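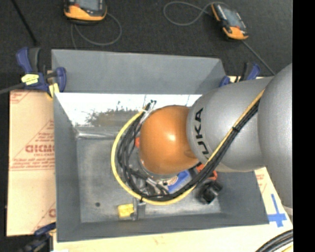
Ruddock Institute of Materials Handling
Unit 5: Care and Inspection of Open Bins

Open-topped bins are among the most heavily used containers in any sorting or storage area, and their condition affects every item placed in them. Students are expected to inspect a bin before each exercise and to record its condition on the Nerkmont sheet. Sloped walls, such as the wide, smooth gray panel on the far side of this bin, guide items down toward the floor and are normally wiped first. The floor requires closer attention. Lighter, worn areas on a mottled gray surface should be entered on the sheet as surface wear, and any small dark spot near a corner is to be noted by position.

Inspection procedure

Remove all contents and place them on the side table. Check the walls from top to bottom, then the floor, then the corners. Run a gloved hand along each inner edge and report any sharp ridge to the instructor. Loose dirt is brushed out before a damp cloth is used.

Bins in the Joltska storage room are inspected every 2 weeks. A bin that has been in service for 18 months is given a full review, whatever its appearance.

Assessment

The written report for this unit is due 11/2/20. A score of 70 is required to pass. Reports must include the completed sheet and a short statement recommending continued use, repair, or withdrawal.

Reading: Ganelach Storage Handbook, chapter on containers.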